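Wood Grain

Wood grain is the pattern you see on the surface of a piece of wood, made by the way the fibers grew and the way somebody later cut the log. I've been writing entries for this home and materials encyclopedia for 12 years, and grain is the subject I get the most mail on, so I've let this one run a bit long. Get a coffee!

What the word means

People use "grain" for at least two different things, and it helps to keep them apart. One is direction: the way the fibers run, mostly up and down the trunk of the living tree. When a woodworker says "go with the grain," that's the one. The other is figure, which is the look of the surface, all the stripes and swirls and flames. A board can have perfectly straight fibers and still show a lovely wavy figure (tiger-striped maple is a different story, because there the fibers themselves ripple).

Then there's texture, meaning how big the pores are. Oak and ash are coarse, and you can feel them with a fingernail. Maple and cherry are fine. Walnut sits in the middle, and I could talk about walnut all day.

Where the lines come from

In places with real seasons, a tree grows fast in spring and slows down as the year goes on. The early wood is usually lighter and softer, the late wood darker and denser, and the two together make one ring. Cut across the trunk and you get circles. Cut lengthwise and those circles turn into lines. Many tropical trees grow at a steadier pace, so their rings can be faint or missing, and the stripes you see in them often come from fibers that spiral one way for a while and then the other.

How the cut changes the pattern

The same log can give you boards that look like they came from separate forests. Flat-sawn boards, sliced straight through the log, show those tall pointed arches people call cathedrals. Quarter-sawn boards are cut so the rings meet the face at close to a right angle, and you get tight, straight lines. In oak you also get ray fleck, the shiny ribbons that furniture collectors go silly over. Rift-sawn is cut at an angle in between, and it gives the plainest, most even stripe of the bunch. It wastes more of the log too, so expect to pay for it.

My friend Carmela Esteban taught me to read a board by its end. She ran the finishing room at Trinska, a small furniture shop, and she'd flip a plank up, look at the rings on the end for a second, and tell you what the face looked like before you'd turned it around. I got it right on 5 boards my first Sunday there and was unbearable about it for a week.

Straight grain on tall furniture

Designers have long liked to run the lines vertically on anything tall. Up-and-down lines carry the eye from floor to ceiling, and they make a wide door feel slimmer. Dark brown finishes with fine, close lines suit this especially well, as the pattern stays quiet over a big area. If the lines ran sideways on the same door you'd notice them first thing, and your room would feel wider and lower. Neither is wrong! I have sideways grain on my own kitchen drawers and I love it. 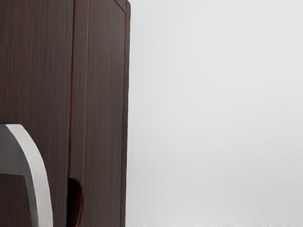 Matching

When two or more pieces sit next to each other, somebody has to decide how their patterns meet. In book matching, every other sheet of veneer is flipped over, so neighbors mirror each other like open pages. In slip matching, the sheets are simply laid side by side facing the same way, and the pattern repeats. Random matching is what it sounds like, and it can look very friendly in a cabin or a kids' room.

Working with it

Sand along the fibers, never across, or the scratches will jump out as soon as the stain goes on. Planing is touchier. If the surface starts tearing in little chips, turn the board end for end and try again. Softwoods like pine drink stain unevenly, so a coat of conditioner first saves a lot of grief. I waited roughly 11 minutes before wiping on my last project, which was a touch too long for pine (it came out darker than I'd planned, and I've decided I like it).

See also: Veneer; Quarter sawing; Growth rings; Wood stain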